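I've driven the Brollard road since April, twice a day, and I still grip the wheel at the Okus junction. Lorries swing out, the coach from Hatura comes downhill too fast, and you just sort of hope!

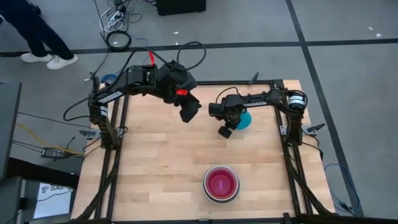 My neighbours put 306 names on a petition for a roundabout. The council wants 1000 before it'll even talk - a bit rich for a village our size. Meanwhile there have been 8 crashes at that bend, one of them right outside my gate, and I've started taking the long way home.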